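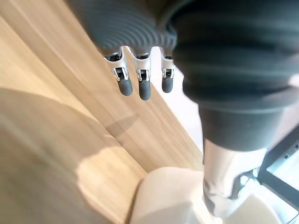 BRAGANÇA, March — Every spring the same advice comes back: rub half a lemon over your wooden tabletop and it will look like new. I have my doubts. Lemon is an acid, and a pale top with a light grain shows every blotch you leave on it.

Rosângela Godoy, who refinishes tables, sent me her own routine and it is duller than the lemon. Wring out a cloth until it barely feels damp. Wipe along the grain, never in circles. Dry it straight away with a second cloth. If a glass ring has raised the grain, go over it lightly with 400 grit paper — by hand, with the grain — and stop as soon as it feels smooth.

Then there are the bottled products. Zorkix promises a finish in 2 minutes, and I got a sticky one that took all night to harden. Plain mineral oil did as well for me on bare wood. On a varnished top, oil just sits there and collects crumbs, so skip it.

As for mayonnaise on water marks, I tried it on an old shelf. The mark got fainter. The smell stayed until the weekend, and I would sooner keep the mark.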